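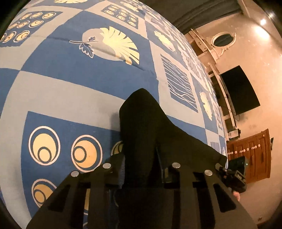

Herkness hand-held gripper, soft goods station
Pre-session and weekly inspection, with comments
Revision of 10th May. Replaces the Brendia bench sheet.

14 shares | 3 comments

Scope: the hand-held unit, its display module, the lens and the bed area it works over. The charging shelf has its own sheet. Mark each line OK, Fixed or Hold. Any Hold in section 1 or 2 keeps the unit out of use.

1. BODY AND GRIP

1.1 Slotted frame free of cracks, checked at the root of each rib. OK
Comment: Old scuffing on the underside, no change. Look with a lamp held low across the ribs.

1.2 No thread, lint or hair between the ribs. Fixed
Comment: Black fleece lint packed into the middle gap. Cleared with a nylon brush. Do not use compressed air on the assembled unit; it drives lint into the slide.

1.3 Hardware on the top face seated, no lift at the edges. OK

1.4 Handle tight, no rotation under hand load. Fixed
Comment: Slight play found. Clamp screw retightened and paint-marked. Check the mark at the next session.

1.5 No burr or sharp edge within reach of the fingers. OK

2. JAWS AND TRAVEL

2.1 Full open and full close without sticking, 200 dry cycles weekly. OK
Comment: Stiff at the start, free by the end. Count on the hand counter. The count on the module resets when the cable is disturbed.

2.2 Jaw faces clean and level. OK
Comment: Wipe with a damp cloth only. Alcohol hardened the previous set.

2.3 Closing on a single layer of knit leaves no snag or pull. OK

2.4 Closing on bunched cloth does not lift the cover underneath. Hold at first check, then OK
Comment: The jaw tips were picking up the bedspread along with the black test garment. Stop shimmed back and the check repeated on the wavy-line square, then on the ring squares. Garment lifted alone each time.

2.5 Jaw set replaced at 800 hours. Not due
Comment: Inspect at 400 hours regardless of appearance.

3. MODULE AND CABLE

3.1 Display lit and characters readable at arm's length. OK

3.2 Connector at the top edge fully home. Fixed
Comment: Found partly out. This is the most common fault on the sheet. Push by the shell, never by the wire.

3.3 Cable clear of the jaw path through full wrist rotation. OK

3.4 Charge at or above 98 percent before a long session. OK

4. LENS

4.1 Lens clean, no smear or fiber. OK
Comment: Microfiber kept in a closed bag. The Shetty wipes leave a film and are withdrawn.

4.2 Calibration board passed after any knock to the mount. Not required this week

5. BED AREA

5.1 Bedspread laid with no fold under the working spot. OK
Comment: A light crease away from the working spot is acceptable. Do not iron between sessions — the cloth should be as people leave it.

5.2 Floor clear on the side where the operator stands. OK

5.3 Clamped fittings on the bunk ladder tight. OK
Comment: Operator keeps the elbow in when turning toward the ladder.

5.4 Television off. OK

5.5 Ceiling light on, same setting as the previous Mumuvham session. OK
Comment: Glare on the lens is tolerated at the edge of view. If it reaches the jaws, the operator changes position and the light stays as set.

6. OPEN ITEMS

Spare jaw set ordered, delivery in June.
Strain relief for the module connector — drawing done, part not printed.
Item 2.4 to be repeated at every session until the new stop is fitted.

Comments (3) | Print | Back to top
© Herkness. Contact the station desk for earlier revisions.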